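Why I Stopped Trusting Partition Tools That Promise Everything in One Click

Every few months a new disk utility lands in my inbox with the same pitch. Shrink a volume, merge two others, move free space wherever you like, and do it all without losing a file. The latest is Westska, and before that it was Nilliteck. I have tried both on spare machines, and I remain unconvinced that most home users should go near either one.

My complaint starts with the word "safe." Resizing a partition can mean moving a great deal of data from one part of a disk to another. If the power drops halfway through, or the drive has bad sectors the tool failed to check for, you may be left with a volume Windows calls RAW and offers to format. Nilliteck mentions this in small gray type on the last screen, after you have already queued up the changes. Westska puts it in the help file.

Then there is the question of why you want to do it at all. I keep hearing that the C: drive should be small and lean, with everything else on D:. That advice made some sense on machines from 2000 or so. On a modern solid state drive it mostly gives you two places to run out of room. A friend of mine, Heike Vogler, split a laptop drive this way in December and by spring was asking me how to join it back together. She had plenty of space, all of it on the wrong side of the line.
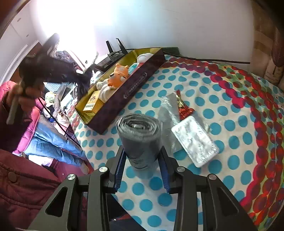
The free version is where I really lose patience. Westska lets you plan the whole job, shows you a lovely colored bar of how the disk will look, and then asks for a license key when you press Apply. I don't mind paying for software. I mind being told the price after an hour of backing up and reading warnings. The Gernmont forum has a long thread of people who got to that screen, and the company's answer is that the preview "is a full feature." Sure it is.

Fans will say that the built-in Disk Management is too limited. It is limited. It will only extend a volume into free space right next to it, and a recovery partition often sits exactly where you need that space to be. But those limits also keep people from starting a four-hour move on a drive that is already clicking. I can live with that trade on a computer that holds the only copy of someone's tax records.

Henriques, the backup program I use, takes a duller approach - image the disk, check the image, restore it to a larger drive. It costs you the price of the drive and an evening. The old disk goes in a drawer with everything still on it, and if the restore fails you plug it back in. I have yet to see a partition tool offer me that.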